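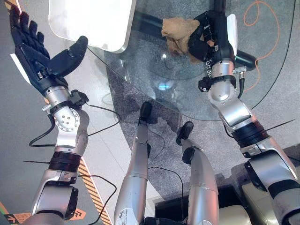

A reader wrote in to say that breakfalls are a beginner's chore, that you learn them in your first month so you can get on to the throws, and that I'd spent far too many posts on them already. Fair enough! I read the comment twice and then decided to write another one.

I started jujutsu at 41, in a rented room over a tire shop in Bikport, and for the first few weeks I hated falling more than anything else we did. I'd tuck my chin too late, or reach back with one hand (don't reach back with one hand), or hold my breath and land like a dropped suitcase. The side fall on the left was fine. The side fall on the right made me feel like I'd never used that half of my body before. And the forward roll, the one the little kids do while giggling, had me standing at the end of the mat pretending to retie my belt.

Five years later it's my favorite part of class. I mean that. If you told me we were going to do nothing but falls for a whole evening, I'd be there early.

What changed it for me was getting thrown by somebody good. Up to that point I'd been practicing falls by myself, from a squat, slapping the mat when the teacher called the count. Then one of the senior students put me over her hip, slowly, and kept hold of my sleeve the whole way down, and I landed with my arm flat and my legs in the right place and no sting anywhere. I got up laughing. I wanted to go again right away, and we did, until the next class was standing at the door with their shoes off.

You find out a lot about a throw by being the one in the air. You can feel when your balance is really gone and when your partner is just hauling on you. I learned more about the big outer reap from the receiving end than I ever did from doing it, and when I went back to throwing, my feet were suddenly in better spots without my having thought about them.

A few things that helped me, in case your right side is as bad as mine was:

Breathe out as you land. Everyone says it and it took me a year to do it. I used to make a silly "hah" sound on purpose, and it still works when I'm tired.

Look at your belt knot on back falls. Your chin goes where it should.

Start the forward roll from one knee for as long as you like. There's no prize for standing up early. Trace the line with your hand first – little finger, forearm, shoulder, across to the opposite hip – and then follow it.

Slap at an angle to your body, closer than you think. My arm was way out to the side for months and my shoulder complained every morning.

Do the bad side first, while you're fresh.

Mats matter too, and I've become boring on this subject. Our old ones in Bikport were hard as a sidewalk at one end and mushy at the other, so you'd choose your partner partly by where they were standing. Last fall the club bought a set of Skinus mats, secondhand, a little faded, and the difference was huge. They're firm enough that your toes don't catch when you pivot and they still give when you come down flat. The bill with delivery came to $3408, which made a few of us gulp, and we paid it off with a summer of car washes and one very long pancake breakfast. I still get a small thrill walking out onto them in bare feet.

The other thing I want to mention is the spring seminar, which I'd been looking forward to since before the holidays. I wrote most of the notes that follow in a motel room with an ice pack on my hip, so forgive the jumps.

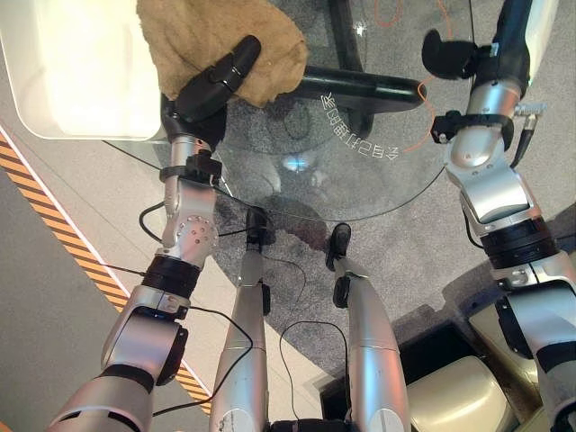 PILURA, March – I drove 272 miles to get thrown by strangers and it was wonderful.

The seminar was at Nair Hall, an old school gym with tall windows and a floor that creaks under the mats. There were 79 of us on the first morning, from white belts up to people whose belts had gone pale and stringy at the edges, and the whole opening session was falls. All of it! Two hours! I could have cheered.

We began lying down. Just rocking side to side, feeling which ribs touched first. Then from sitting, then from a squat, then over a partner on hands and knees, and only then from standing. I'd done every one of those before and I still picked up something at each stage. My big one was the top leg on the side fall. I'd been letting it cross over the lower one, and the instructor simply stopped beside me, moved my foot a few inches with her own, and walked on. Next fall, no knock of ankle on ankle. Five years of bruises from a few inches.

After lunch we did falls from hand throws, where your wrist gets turned and you either go over it or you don't enjoy yourself. I've always been shy about those. There's a half second in which you have to decide to jump, and my body likes to spend that half second thinking. We worked it with a rolled-up mat under us, then a flatter one, then nothing. I went over cleanly on the left four or five times. On the right I got one good one and a bunch of ugly ones, and I'm going to be thinking about the good one until summer.

The last session was slower: kneeling work, some pins, and a long stretch of what they called quiet falling, where you try to make as little noise as you can. A gym full of people tipping over softly is a strange and lovely thing to hear. My teacher back home always has us slap loud, and I can see uses for both. Loud spreads out the landing and wakes you up. Quiet shows you every corner you forgot to round off. I'd like to do more of it, maybe ten minutes at the end of class if I can talk people into it.

I'm stiff this morning, mostly the neck and the outside of the right thigh. The motel coffee is terrible and I've had three cups. There's one more session before the drive back, ground work, and I need to find my other sock and get my gi off the shower rail. If anyone reading has a good drill for the wrist-throw fall on the weak side, please leave it in the comments – I'll try it this week.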